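Demonstration gathering (household robots)

Demonstration gathering is the job of collecting examples of a task so that a learning system can pick up how to do it. I look after this page on the Skondel wiki, and I've spent more hours at it than I'd like to add up, so forgive me if I wander a bit!

Background

Older robots were programmed move by move. A learning system works from recorded runs instead: what the head camera saw, where each joint was, and what the hands were told to do, all saved on the same clock. One run from start to finish is called an episode. People new to Skondel often say "clip", but a clip is only the video part — the joint readings matter just as much.

Laundry tasks

Laundry is a favourite because cloth never behaves the same way twice. Our Lowther set has 2,000 episodes, split over 9 tasks, and most of them start at a front loader with the door open and a few cloths within reach. We mix up the colours on purpose (a white, a black and a red are easy to tell apart when you're checking footage later), and we vary how neatly they're folded.
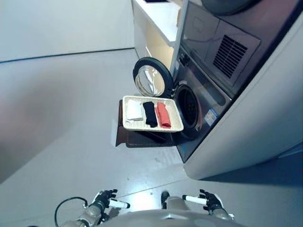 Recording an episode

The operator resets the cloths, says the task name out loud, and starts. I like to keep a run under 80 seconds. Anything longer tends to be me dithering over a grip, and a system that learns from dithering will dither too. If a cloth gets dropped and picked up again, keep it! Recoveries are some of the most useful examples we have. If someone bumps the stand, bin it.

Labelling

Every episode gets a task name, a start and end mark, and a score out of 5. Holtaso, our labelling tool, fills in the first two and gets the end mark wrong fairly often, usually stopping while the hand is still moving. Check it by eye.

Climex used to be the storage format. Those files still open, but the colour channels come out swapped — see the conversion page before you panic about blue towels.

Last revised August 26, 2024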